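Cleltarska Publishes Results of Household Chore Trials, Says Home Robots Are Not Ready for Sale

CARSTEAD, August 20, 2018 – Cleltarska, a developer of control software for robot arms, today released the results of its first full set of household chore trials. The company's finding is that a robot arm running its current software can do parts of several kitchen jobs, but cannot yet be left alone to finish any of them to a standard most households would accept.

The trials were carried out with Stellell, the company's simulation and testing program. They covered 1190 attempts at short kitchen tasks, including picking up a mug, setting a mug in a bowl, moving a bowl from one side of a table to the other, and clearing a table before wiping. Each attempt was given a time limit and a written description of what the finished job should look like.

Of the 1190 attempts, 313 met the full description with no help from an operator. The remainder ended with the item in the wrong place, in the wrong position, dropped, or still in the gripper when time ran out. Attempts that came close were counted as failures. An item left leaning where it should have been standing did not pass.

Cleltarska said it chose to publish the full results, including the failures, in response to questions from appliance makers and retailers who have asked when they should expect to stock a general household robot. The company's answer is that it does not have a date and will not be offering one this year.

"We are asked every week whether a machine can do the dishes," the company said in a statement. "It can do some of the movements that go into doing the dishes. A person clearing a table makes hundreds of small corrections without thinking about them, and our software makes very few. That is the gap we are working on, and we would like people to see how wide it is."

Mugs accounted for the largest share of the work. They were chosen as the main test item for the trials, as they are found in nearly every home and can be held in several different ways. A mug can be taken by the handle, around the outside, or by the rim with one finger inside and one outside. Each hold suits a different next step. A rim hold is often the easiest to reach, but it leaves the mug free to swing or tip as it is lifted, and the software then has to work out where the base is before letting go.

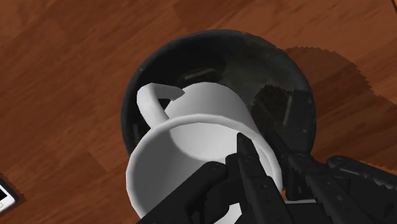
Bowls raise a separate problem. The inside of a bowl slopes, so a mug released there will often roll or settle at an angle that the software did not plan for. Dark, shiny bowls were harder than pale ones in the trials. Reflections on the inner surface were sometimes read as edges, and the arm slowed down or stopped short of contact. Cleltarska plans to change how the software judges depth before the next set of trials begins.

Stellell runs its tasks in simulation first. This allows the same table, the same items and the same starting positions to be repeated exactly, and it means that a dropped cup costs nothing. The program can also change one thing at a time, such as the color of a bowl or the direction of the light, and leave the rest alone. Tasks that reach a set pass rate in simulation are moved to a physical arm at the company's test kitchen in Carstead.

So far 2 tasks have made that move: picking up an upright mug from a bare table, and sliding a bowl clear of a work area. Both did less well on the physical arm than in simulation. The company said this was expected. Simulated cups are smooth and perfectly regular, and real ones have glaze drips, chips and handles that vary from one piece to the next. Simulated friction is also an estimate – a real mug can slip in ways the model does not predict.

The results on shop-floor work were better, though still limited. In a smaller exercise not included in the household figures, the same software was used to move identical containers between fixed trays, of the kind used in packing and light assembly. Cleltarska reports that performance there was steady enough to justify a supervised pilot. The difference is mainly in the setting. On a shop floor the trays can be bolted down, the lighting can be fixed, and the items are all the same. In a home, the cup is wherever someone left it.

For that reason the company will offer its software to shop-floor customers before it offers anything for the home. A pilot with the packaging firm Ásgeirsdóttir is planned to start in December. It will cover one packing station, with an operator present at all times and able to stop the arm by hand. The pilot will measure how often the operator has to step in, and how long each stop lasts. Neither company has committed to a wider rollout.

Work on household tasks will continue alongside the pilot. The next round of Stellell trials will add 1000 new attempts, with more weight given to the last few seconds of each task, when the item is lowered, turned and released. In the trials just completed, the approach and the first grasp went well more often than the release did. The company is also adding tasks in which the first grasp is deliberately poor, so that the software has to decide whether to carry on, adjust its hold or put the item down and start over.

Several jobs that are often mentioned in connection with home robots are outside the program for now. These include washing up in water, handling knives, folding laundry, cooking, and any task carried out near small children or pets. Cleltarska said it would not begin work on these until basic pick-and-place tasks can be completed reliably on a physical arm.

A written summary of the trials is available on request from the company's Carstead office. It contains the task descriptions, the pass conditions, the results for each task and a list of known faults in the simulation. Research groups may also request the task settings in order to run the same trials with their own software.

About Cleltarska

Cleltarska develops control software for robot arms used in light handling work. The company is based in Carstead, where it operates a test kitchen and the Stellell simulation program. It does not currently sell any product for use in the home.

Press inquiries: Cleltarska Press Office, Carstead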